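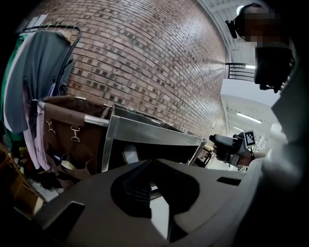 Clothing rack in black metal with the canvas laundry cart in front of it.

Home Products Racks Carts Spare parts Delivery Contact

Pinto laundry cart and Grekia clothing rack

The Pinto cart and the Grekia rack are made to be used together. You bring the clean clothes in the cart, you park it before the rack, and you hang the shirts directly from the bag. There is no basket to lift from the floor and no chair covered with clothes. We sell them as a set or one by one.

The cart

The bag of the Pinto is brown canvas. It is a soft bag, so it does not stand stiff like a box, and the upper rim makes folds when the bag is not full. This is normal for the material and it becomes softer with use. A chrome bar goes across the top. You can wipe it with a dry cloth and it will keep its shine for a long time.

On the front of the bag there are small metal clips. Many customers ask us what they are for. We use them for a paper label with the name of the family member or the room number, but you can also hang a single sock there until the other one is found.

The bag can be taken off the frame for washing. Wash it cold, by itself the first time, and let it dry in the air. Do not put it in the dryer – the canvas will become smaller and it will be difficult to put back.

The rack

The Grekia has a rail of black metal which bends down at the end. The bend is made in one piece with the rail, so there is no corner joint that can become loose. Normal hangers of wire, wood or plastic fit over the rail. We advise to hang the heavy clothes near the middle and the long ones toward the ends, where they have more room to fall.

The rack is not made for wet winter coats in large number. For a hallway with many coats please look at our wall rails instead.

Measures and loads

Rack, maximum load: 31 kg, spread over the rail
Cart, maximum load: 20 kg
Guarantee: 2 years on the metal parts, for both products
Bag: brown canvas, can be ordered separately as a spare part
Rail: black metal
Assembly: one key, included in the box

For laundries, guest houses and schools

Ristel delivers also to places with shared laundry rooms. If the order is over 100 pieces, please write to us before you order, because we make these in our workshop in Drisevdale and the waiting time will be longer. Smaller orders leave from stock.

The carts can be marked with your own text on the canvas. Send us the text exactly as you want it, with capital letters where you want them. We print what we receive.

A customer writes

"We have had two Pinto carts in our guest house since February. The girls who do the rooms like that the bag is soft, it does not hurt the leg when you walk into it. One clip was bent on arrival and a new one came by mail without any discussion." – Oona Heinonen

Questions and spare parts

Clips, keys and bags are always kept in stock. For older Grekia racks, please measure the thickness of the rail before you order end pieces, as it was changed one time. Yamuna Thomas answers all questions about spare parts, in English, and she is happy if you attach a photo of the part.

Prices on this page are valid from June 2026. Delivery is not included.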